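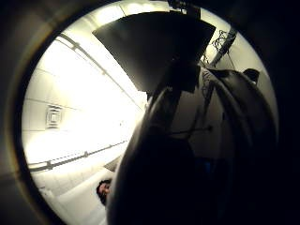 Moving a shop to Flamdale, is it worth it?

kettle_west
We repair sewing machines and we are thinking to move from the city to Flamdale. The rent there is 400 a week, here we pay 600. My wife is for it, I am less sure.

oldmill66
I did this move three years ago. Rent is cheaper – but you lose the people who walk past. My Tuesday trade has never recovered.

marta_k
I disagree with oldmill66. Nobody walks past a repair shop with a broken machine in their arms. They phone first, then they drive. Is there parking?

kettle_west
Yes, at the back, shared with the neighbour.

oldmill66
Shared parking is full by 9 in the morning. Ask the neighbour before you sign. Also ask who pays for the heating, mine cost roughly 200 a month last winter.

kettle_west
Thank you both. I will phone the landlord after lunch and write again.

Recent threads
Clendo invoices, wrong tax line
Skillitz evening course, any good?
Dreßler scissors, where to sharpen
Colour of shop signs, council rules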